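Clultov open day, October

The Clultov building is a ten-minute walk from the station at Nestudham, past the garden centre. I signed in at 2 and was given a sticker and a plan of the ground floor. Margus Paju took our group round. There were 44 names on the list for the afternoon, so we went in batches.

We began with the offices, which have glass partitions and grey carpet, and then went through to the kitchen counter. The top is dark granite with white and grey veins in it. Margus said it came out of the old Luik showroom and had to be carried in through the loading door.

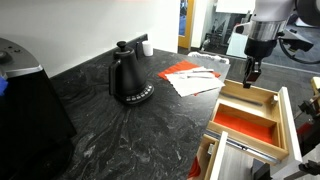 I had a cup of tea and talked to Sarmīte Uibo, who looks after the bookings. She prefers a gooseneck kettle for coffee because it pours slowly, but finds it a nuisance for filling a big teapot. The granite marks less than she expected. Papers get left on it all the time.

After that we saw the store room and the archive, where 266 boxes have been moved over from Ginden so far. Labelling is still going on.

Parking is tight, so take the train if you can. The side entrance has a ramp. I left at half past four.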